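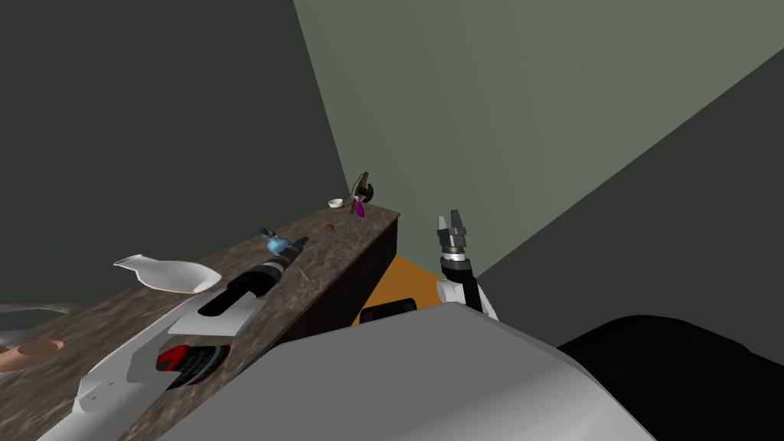 Ticket 1845 – Rumov simulation kit, counter pickup task, right gripper stays open

Opened by Dörte Nolte, 21/02/2019. The pickup task stops with "no target in reach" on the Gumwood kitchen level. We are on the trial license, stock two-arm model, no custom objects. The right gripper is up near the far corner of the counter, open and empty, with a gap between it and the white bowl. The left arm is much closer to its end of the counter. Restarting the level gives the same stop, 7 runs out of 10.

Reply, Henrike Wiegand, Rumov support: Please send the task file and tell us which arm is set as primary. Also check whether the base offset was carried over from another level.

Dörte Nolte: Primary is right. Target is the bowl. The offset came over from the Ehlers level, I didn't know it was saved with the robot.

Henrike Wiegand: Clear the offset under Robot > Base, save, then reload the level – a reset alone keeps the old value. Leave the reach limit at default.

Dörte Nolte: Cleared and reloaded. 10 runs, no stops. The bottle still tips over in 2 of them when the left arm moves back. Separate ticket?

Henrike Wiegand: Yes please, under Contacts. Closing this one.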